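Velham chair

The Velham chair is a low-backed kitchen chair first made in the town of Velham, and for a long time made nowhere else, mostly for lack of interest. It is known for its short seat, its slightly outward back legs and its reputation for ending dinner parties early.

The design is credited to Tamás Balogh, a cabinetmaker who wanted a chair light enough to hang on a wall peg. He succeeded, and many owners have left it there. The first batch of 50 sold slowly until the Godoy hotel bought most of them for its breakfast room, where guests were not encouraged to linger.
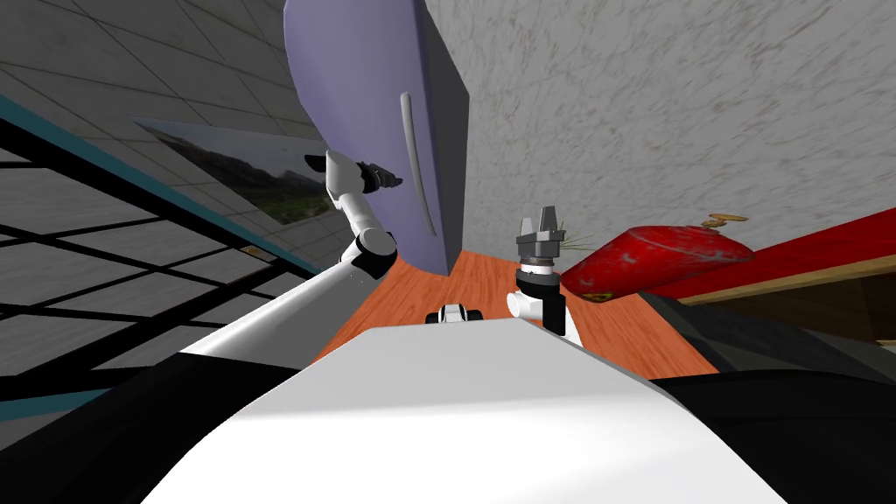
Production later moved to the Stumero works, which replaced the pegged joints with screws and raised the seat by 2 inches. Purists regard this as the end of the true Velham. The works regarded it as the end of the complaints, and went on to make about 3000 more.

Early chairs carry a small stamped B under the seat. Iraís Bermúdez, whose catalog is the standard guide, lists 239 stamped examples, including several she considers too comfortable to be real. Her view was disputed by Nam-gil Kang, who owned four of them.

A padded version, the Putura, was sold for a single season. Collectors rarely mention it.

See also: Kitchen furniture; Milking stool; Church pew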